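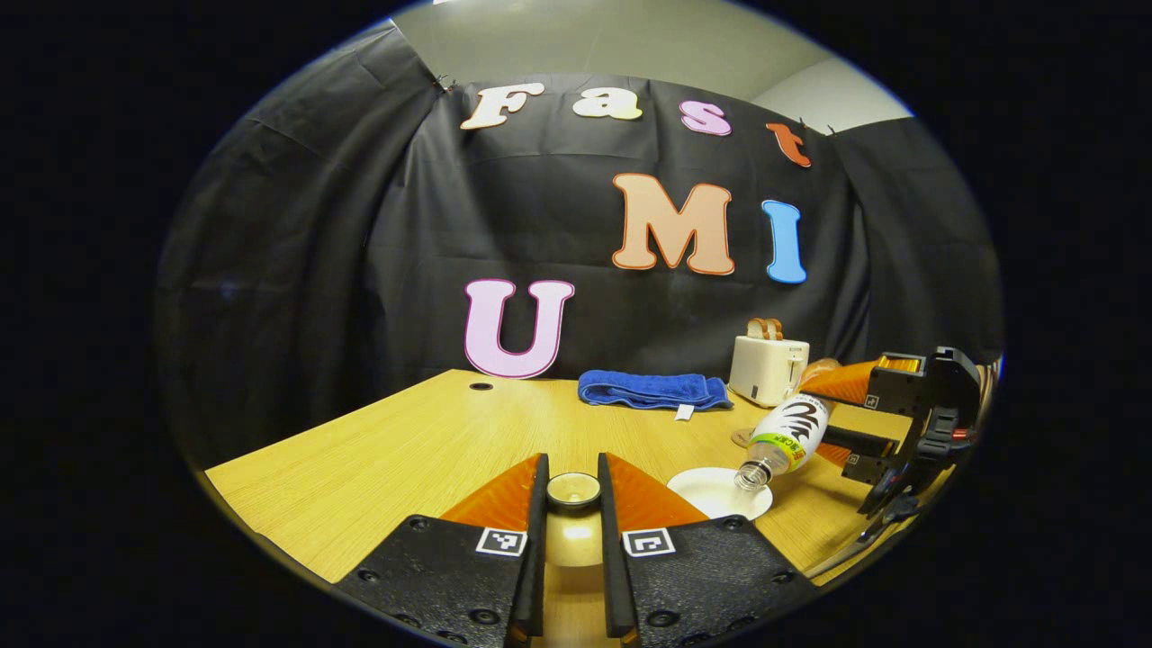
Figure 6. Toaster with bread, folded blue towel and tilted bottle on a wooden table; foam letters on black cloth behind.

4.2 Tables that are nearly kitchens

The easy tables were easy. A table next to a stove was called a kitchen table by both raters, and a table with a stapler on it was called a desk, even when the stapler shared it with a bowl of soup. We have little to add about these, apart from noting that soup loses to stationery every time. This section deals with the tables that have some of the furniture of a kitchen but none of its walls, pipes or grease.

Of the 500 pictures in the Killora set, the ones that caused trouble tended to share a single feature: one appliance, alone, with something soft beside it. Figure 6 has a white toaster as its one appliance and a bright blue terry cloth towel as its soft thing. Paiva coded the table as "kitchen." Cordeiro coded it as "display." Both wrote "obviously" in the comment field, a word our coding guide had asked them not to use.

Paiva's case rests on the bread. An empty toaster, she argues, is an object in storage or on sale, while a toaster with a slice standing up in the slot has been drawn into breakfast, however briefly. We find some support for this in the wider set. Raters in the earlier Brekard study were more willing to say "kitchen" when an appliance held food than when it stood empty, and the effect survived even when the food was plainly silly (a lemon in a kettle, for one). A slice of bread costs very little and does the work of a fitted cabinet.

Cordeiro's case rests on everything behind the bread. The black cloth hangs in folds and creases down to the far edge of the table, and kitchens are not, as a rule, draped. Then there is the lettering. Cut-out foam letters in cream, pink, orange-red, peach and light blue are pinned up in three rows, and the top row reads "Fast." The row tilts down to the right, as such rows do when they are pinned by eye. Lettering of this kind belongs to fairs, classrooms and birthday parties, and Cordeiro holds that a toaster standing under a word becomes an exhibit of that word. We tested this reading informally on colleagues at lunch. Several said that a toaster was a fair enough choice for "Fast." One said that ours wasn't, meaning the one in the staff kitchen, and the discussion did not return to the study.

The towel deserves more attention than either rater gave it. Meng's scheme, which we adopted with minor changes, treats towels as a strong sign of household use. But the scheme does not separate a towel that is hanging, bunched or slung over something from one that has been folded and laid flat. The blue towel in Figure 6 is of the second sort, with its small white tag poking out from the front edge. A folded towel could equally well belong to a linen closet, a gym bag or a shop shelf. We now think the scheme should be split here, and we recoded the towels accordingly. It was a long October.

The bottle is harder to place. It is clear plastic with a white label, bold black brush-stroke lettering and a green band near the neck, and it is tilted steeply downward. Upright bottles were coded without fuss across the whole set, mostly as drinks, now and then as cleaning supplies. Tilted ones made raters want a story. In the comment field for Figure 6 Paiva wrote "pouring?" and Cordeiro wrote "putting down?" and neither would give way. Our guide says to code the object and leave the verb alone - advice that is simple to print and apparently painful to follow. The bottle went in as "container, plastic," which pleased neither of them.

Nobody coded the small dark hole in the tabletop. It sits near the far edge, to the left of the towel, and the Skumetti checklist has no line for holes, so the checklist was no help. Desks often have a hole for cables and kitchen tables seldom do, which makes it a better clue than most of what we did record. We have added a line.

Pictures on which the raters still disagreed after discussion were kept in the analysis under both codes. This brings the total to 681 codes, counting the multiple entries that the revised towel rule allows. Agreement by object type is reported in the next section, where the towels do badly.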